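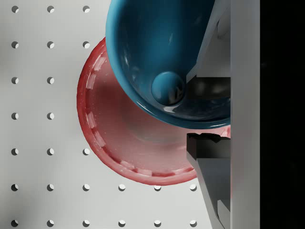

Call for testers: zip pouch and lined tote patterns

Posted in April by Jaruwan Kongkaew
14 comments | 38 shares

Stestetti is a small company for sewing patterns. We make patterns for bags, cases and covers which can be sewn on a normal home machine. For our next collection we are looking for 60 people to sew one pattern each and tell us where the instructions are not clear.

The collection has two new patterns. The Wannasri is a flat zip pouch with a lining and one inside pocket. The Furnau is a tote bag with a boxed bottom, a lining and two handles, and it asks for more experience. You can apply for one of them only. Please do not choose the Furnau if you have never sewn a lining before. For the Wannasri, it is enough if you have put in one zip in your life, even a crooked one.

What you will receive

You will get the pattern as a PDF file, in both A4 and letter size, and a printed booklet by mail. We also send you a zip in the correct length. The fabric, the interfacing and the thread you must buy yourself, or take from what you have at home. When the testing is finished we will send you the final version of the pattern, and a voucher for any two other patterns from our shop.

We do not pay a fee for testing. I write this clearly, so that you can decide before you spend time on the form.

What we ask from you

You have four weeks from the day the booklet arrives. In this time we ask you to cut and sew the bag one time, following the steps in the order they are printed, also when you know a better order. If you see a better order, write it in the margin. Eduardo Barreto, who draws our diagrams, reads all the margins, and he prefers a pencil note in the correct place to a long email. 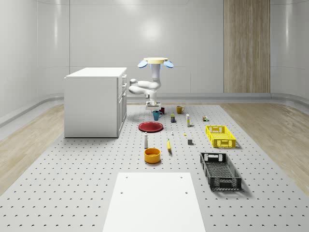

After sewing, you fill in a questionnaire. It asks for the finished width and height in centimetres, the fabric you used, the needle size, and the steps you had to read more than twice. We also want three photos: the outside, the inside, and the zip end or the handle join from close. The photos do not need to be beautiful. Daylight by a window is enough.

For the Wannasri, please use a woven cotton between 200 and 227 grams per square metre for the outside. For the Furnau you may choose canvas, denim or heavy linen in any colour. Please do not use vinyl or leather this time, as the seam allowance is not planned for them.

Who can apply

You must be 18 years or older and live in Canada. You can sew by hand-wheel machine, electric machine or an industrial one, but we need to know the model. We would like to have testers who learned sewing in another language than English, because our instructions must work for them too. English is my third language, so I will not judge your spelling.

If you tested the Mundier needle case last year you are welcome to apply again, but new people will be chosen first. 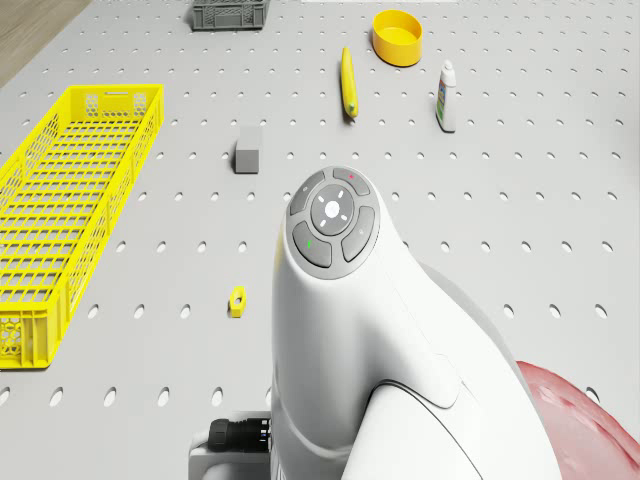

Stestetti pattern testing, spring round

How to apply

Fill in the form on our Testers page. It has a text field of maximum 1000 characters, where you can tell us what you have sewn lately and what went wrong with it. The second part is more interesting for us than the first. Add one photo of something you made, of any kind.

The form closes at 5 p.m. on the last day of April. We answer every application by email, also when the answer is no. Please check your spam folder before you write to me.

Questions about the patterns go to Eduardo, and questions about the mailing or the form to me. Both addresses are on the Contact page.

Jaruwan Kongkaew
Pattern testing, Stestetti

Search patterns, fabrics, posts... Go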